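This site uses cookies to remember your display settings and to measure visits. By continuing to browse, you accept their use. [Accept] [Manage preferences]

Kitchen and Dining Stores: Sorting Day Gallery
Hodarar House Residents' Services
Published Aug 12, 2024

The shared kitchen on the ground floor of Hodarar House serves 61 residents, and its drawers are reviewed twice a year. The summer review was led by Kirsty Bellamy of Residents' Services, with assistance from Callum Marsden and Stefaniia Harasym. This page records the sorting of the small utensils, which had not been put in proper order since the previous October.

All drawers were emptied onto the tables before any item was returned. Pieces were set out in rows with their handles toward the person sorting - an arrangement that allows each one to be checked and lifted without touching the end used for food. Spoons were placed beside spoons, and the long, narrow pieces were kept a little apart from them. 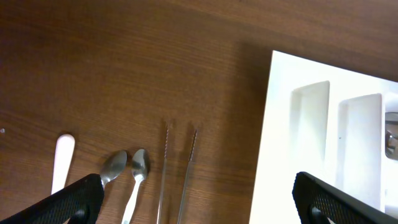 The same order was followed at each of the 3 tables. Items that were bent, cracked or badly scratched were set aside for Barry Rowbotham, who keeps the record of replacements. Items in good condition were washed, dried and returned to the drawers the same afternoon.

The trays
A white plastic tray with long compartments makes small spoons easy to find and easy to put back. Residents are asked to keep one kind of utensil to each compartment and to leave serving pieces in the wide drawer beneath.

The small spoons
Stainless steel teaspoons are the items most often missing from the kitchen. Any spoons taken to private rooms should be returned to the wash area by the end of the day.

The long utensils
Tongs, skewers and similar pieces are to be stored flat. They should not be left standing in the sink or in drinking glasses.

The final list prepared by Jamie Sedgwick shows 419 items in the ground floor kitchen, including those held in the locked cupboard. A printed copy is kept inside the pantry door - residents may consult it at any time but are asked not to remove it.

Questions regarding kitchen stores, and requests for additional utensils for private gatherings, may be addressed to Kirsty Bellamy at the Residents' Services desk.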